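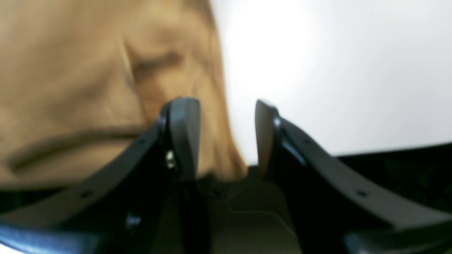
## Notas: ¿hace falta otro musical escolar?

- Empezar sin saludo largo. El año pasado Skermont vendió 18 funciones «agotadas»; yo vi butacas libres en 7.
- La licencia cuesta 2567 euros. Preguntar a la sala quién ha leído el contrato. (Pausa.)
- Dicen que el montaje «hace grupo». Puede ser. Los del coro del fondo me contaron otra cosa.

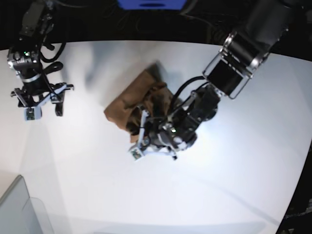
*Marianna Szewczyk*

- Teodor Lis defiende la partitura nueva. Yo sigo oyendo la vieja con más batería.
- Si sacan los 3000 euros de focos: ¿y las clases de voz?
- Cerrar con la propuesta de diciembre: obra corta, piano, sin micrófonos. Turno de preguntas.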